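The Bread Table

1. Friday

Shirin Ghorbani laid the grey cloth before anyone else was up. Her aunt's order was for 2,000 rolls by the end of January, and the shop in Skolla still hadn't settled on a shape.

She had two to choose from – the long plait, pale and lumpy, and the round knot, which was darker and had a shine to it. The wicker basket would go to whichever won.
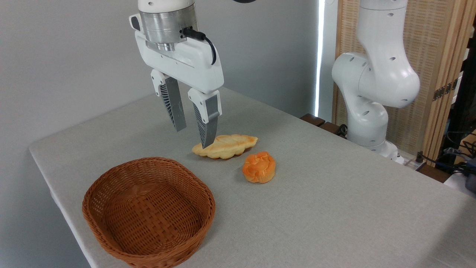

2. Madhu

Madhu Uniyal came in at seven with his coat on.

"The knot," he said.

"You haven't tasted it."

"I've got to carry 2,000 of them up the hill. The knot packs better."

Shirin moved the basket nearer the wall and put the kettle on. She had wanted the plait.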